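Print this article | E-mail this article

In Praise of the Small Square Table

Every room needs a place to put things down. For years I thought that meant a big place, and I dragged a heavy six-seater through three apartments to prove it. Then, one Friday in August, I carried home a square table in pale wood, and I have been slightly in love with small tables ever since.

What I like first is that a square has no head and no foot. You can come at it from any side. Pull a chair up to one edge and it's a desk, pull up a second and you're having lunch with someone, push it into a corner and it holds the mail and a lamp. A long table picks its spot in the room and stays there, and everybody else has to walk around it. A small square one can be somewhere else by dinner.

And light wood is so forgiving! I had a dark walnut top once, very handsome, and it showed every crumb and every ring from every glass. Pale wood takes the same abuse and looks cheerful. It also does wonders in rooms that aren't cozy to begin with. If you work in a converted garage or a ground-floor studio with a concrete floor, you know how gray the whole place can go by four in the afternoon. One yellowish tabletop in the middle of it warms things up more than a rug does, and you don't have to vacuum it.

I went to see a few of these tables for this piece. Bradov makes one that sells for $499, solid, with rounded corners and a top you want to run your hand across. The Plollau is lighter and a little plainer, and the legs come off with a single tool, a blessing if you live up four flights. Jistwood, a two-room workshop that used to build school furniture, still cuts its tops to the old classroom size, and I think they got the proportions right the first time. You can reach every part of the surface without standing up.
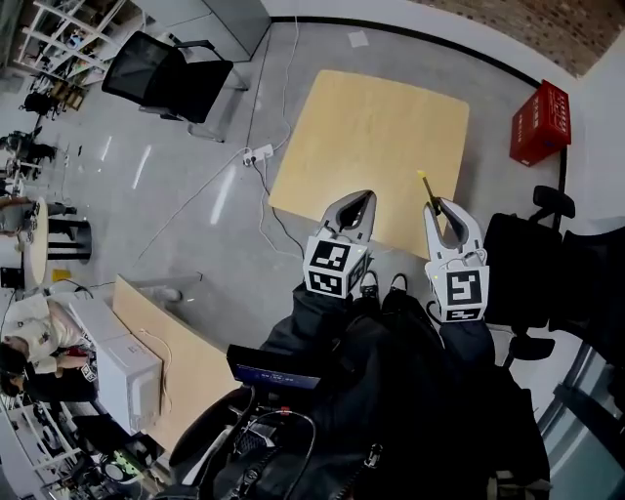
Reach matters more than people think when they're shopping. We measure the room, we measure the doorway, and we forget to measure our own arms. Sit down at a table before you buy it, on the kind of chair you'll use at home, and put your hand out to the far edge. If you have to lift yourself off the seat, the back third is going to fill up with catalogs and dead batteries. Mine did, on the six-seater. I found a library book back there that I'd already paid for.

Chairs are the other half of it. I'm fond of a rolling office chair at a small table, even at home, even in the dining room. You slide in, you slide out, you swing over to the shelf and back. Armrests are fine as long as they clear the underside, so take a tape measure along. On concrete or tile the casters fly, and on carpet you may be happier with four plain legs. Mesh backs are my favorite in summer, and they look less bulky next to a slim table than a big padded seat does.

Then there's the question of where everything goes, with so little surface to go around. My answer is a crate on the floor. A plastic one, in a color you'd never dare to paint a wall! Red is perfect. Whatever I'm working on lives in it, and when I'm done I sweep the lot back in and shove it against the wall. The Esfahani storage catalog has a whole spread of lidded boxes that are very pretty, and I own 5 of them, and I still reach for the crate. Lids slow me down.

Care is simple enough. Wipe with a barely damp cloth and dry it right after. Oil twice a year if the wood is unfinished, and give it a whole night before you set anything on it. For scratches I use fine sandpaper, always with the grain, for no more than 20 strokes before I stop and look. The woman at the Jistwood bench told me most people sand a small scratch into a large dip, and I'm sorry to say I have done exactly that, near one corner, where a fruit bowl now sits.

Prices run all over the place. You can spend $800 without trying very hard, and some of those tables are lovely. You can also find a good one secondhand, and that's where I'd start. School sales and office clear-outs are full of them. Look underneath for wobbly brackets, lean on each corner in turn, and don't be put off by ink stains. Mine has a blue one shaped like a boot, and I've grown fond of it.

Related stories
Rolling Chairs in the Dining Room: A Defense
Living With a Concrete Floor
How to Oil a Tabletop
Crates, Bins and Baskets We Keep Coming Back To
What to Look for at an Office Clear-Out

Print this article | E-mail this article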